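Skornel server won't release DB connections after redeploy

Tileck
Posted 2016-07-01
Running Skornel 2 with a connection pool of 50. After each redeploy the old connections stay open and the pool fills up. A restart clears it. Config is the stock one apart from the pool size.

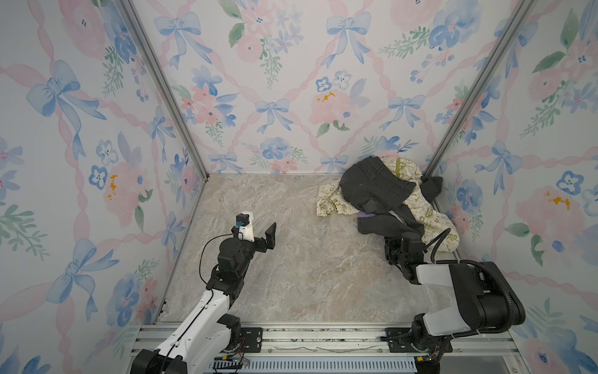
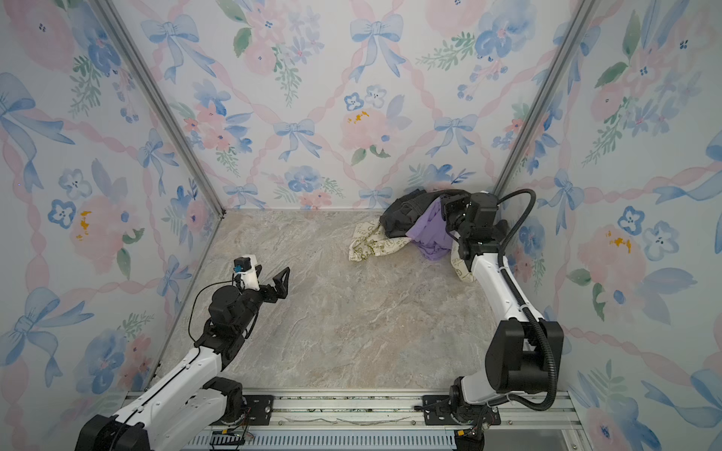

The log only says "pool exhausted, waited 15 seconds". Is there a setting I missed?

caltow_admin
Your app opens its own data source at startup and never closes it. Close it in the shutdown listener.

Tileck
I don't open one. It's container managed, looked up by name.

Abubakar
Then it isn't the app. We had the same thing in December -- almost 700 idle sessions on the database side. Moving the pool definition from the app to the server config fixed it.

caltow_admin
That hides the leak. I'd still take a thread dump first.

Tileck
Moved it to the server config. Two redeploys so far and the count drops back each time. Will do the dump tonight.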